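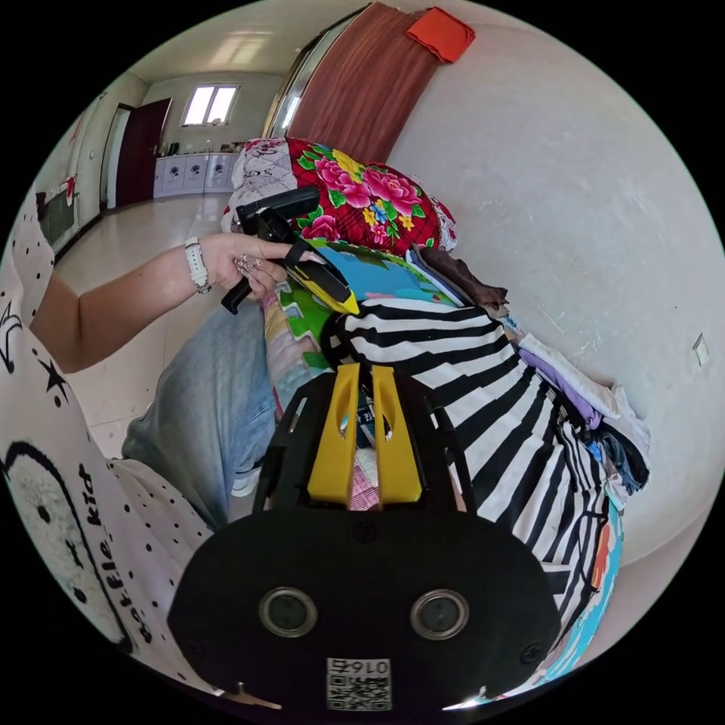 Hovulo Users' Forum > Maintenance and Configuration > Hand-held units

Thread: Finger alignment and window cleaning on paired hand-held grippers, soft goods work

bfigueiredo_prurkotmont
Posted April 22, 2023

Members are asked to comment on a draft maintenance procedure for our paired hand-held grippers before it is adopted at the Prurkotmont site. The units are the black-bodied type with the yellow slotted fingers and two sensor windows on the face. They are used in furnished rooms on bedding, folded clothing and similar household goods.

The draft provides as follows.

1. The sensor windows are to be wiped with a dry microfibre cloth before each session. Solvents are not permitted.
2. Fingers are to be inspected for parallelism with the jaws open and again with the jaws closed. Any unit showing a visible taper in the gap is to be withdrawn and its fingers reseated.
3. Housing screws are to be checked by hand with the supplied driver. They are not to be tightened beyond snug.
4. Fingers are to be replaced as a matched pair at 2000 closures, irrespective of appearance.
5. The label on the housing is to be kept legible and is not to be covered with tape.

The full check takes one technician 45 minutes for a pair of units, including the entries in the log. I would particularly welcome views on item 4.

Benvinda Figueiredo
Equipment Coordination, Prurkotmont

noltar_service
Re: Finger alignment and window cleaning

Items 1, 3 and 5 correspond to our own practice. With respect to item 4, we do not support a fixed replacement count. The loads imposed by a pillowcase or a T-shirt are slight, and in our shop fingers have remained serviceable well past the figure proposed. Replacement on condition would be the more economical rule. The condition to look for is whitening of the plastic at the ends of the slot, which precedes cracking.

lgoodwin
Re: Finger alignment and window cleaning

I must disagree with the previous reply. Inspection on condition depends on the inspector, and at a multi-operator site the standard drifts. We adopted a fixed count after two units were returned to service with hairline cracks that had been recorded as surface marks. The cost of a pair of fingers is small beside the cost of repeating a day's work.

I would also propose an addition to item 1. Lint is the principal contaminant when working with quilts and knitwear, and it collects where the fingers enter the frame as much as it does on the windows. A soft brush should be run through the open bracket behind the fingers before the windows are wiped. If the order is reversed, the lint is simply moved onto clean glass.

Lorraine Goodwin

bfigueiredo_prurkotmont
Re: Finger alignment and window cleaning

The brush step is accepted and will be inserted ahead of the present item 1.

I should add a point concerning the way the units are held, as it bears on wear. Our operators are instructed to bring the second unit in level when taking hold of fabric lying flat on a mattress, so that the fingers slide along the surface. Pressing down from above drives the tips into the mattress and, in our experience, is what opens the jaws out of parallel.

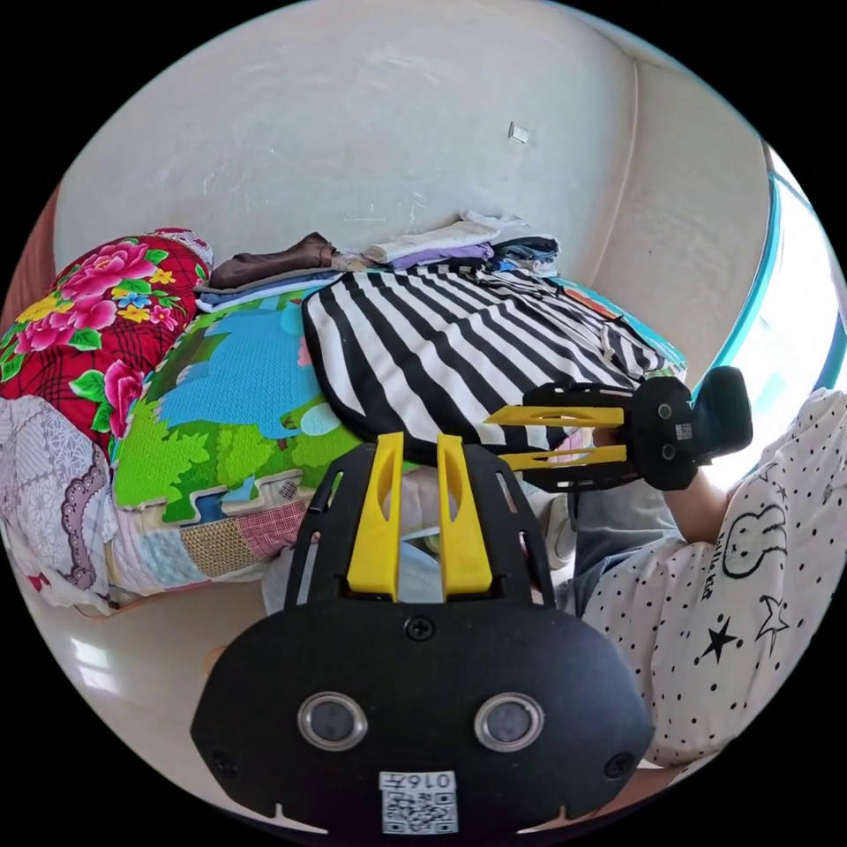

Working position at the bedside, second unit held level toward the striped cloth.

With the unit in this attitude the two prongs lie one above the other, and the lower one does most of the rubbing. We therefore record upper and lower wear separately for that unit. The other unit is logged as left and right.

gavalas_bench
Re: Finger alignment and window cleaning

A practical note on logging. Upper and lower are ambiguous once the unit is set down on the bench, and two technicians will not enter them the same way. We mark the inside root of one finger with a dot of paint and log against the dot. The mark is out of reach of the fabric and survives cleaning.

On daylight: where a room has a window beside the bed, we carry out the window check on the grippers in that same light. Smears that are invisible under a ceiling fixture show up readily when the glass is tilted toward daylight.

noltar_service
Re: Finger alignment and window cleaning

The paint mark is a sensible measure and we shall adopt it. I maintain my position on item 4, but would accept a compromise whereby 2000 closures triggers a mandatory bench inspection under magnification, with replacement left to the findings.

May I also ask what is done about trim? Lace and scalloped edges catch in the finger slots far more often than plain cotton does, and operators tend to pull the unit free. That sideways pull loosens the seating.

lgoodwin
Re: Finger alignment and window cleaning

Our instruction is to stop, open the jaws fully and free the thread by hand. Any snag is entered in the log, and the unit is checked for parallelism before it is used again. We do not permit the operator to continue to the end of the task.

I would not accept magnified inspection as a substitute for replacement. Few sites have the equipment, and the procedure ought to be one that every site can follow.

bfigueiredo_prurkotmont
Re: Finger alignment and window cleaning

The snag instruction will be added as item 6. Item 4 will stand as drafted for the first term, and removed fingers will be bagged and kept so that the objection raised by noltar_service can be tested against them. The procedure will be filed as Form 605 and takes effect in May. Further comments may be posted in this thread until then.

gavalas_bench
Re: Finger alignment and window cleaning

Please record the closure count on each bag. Ours were kept without it and were of no use for comparison.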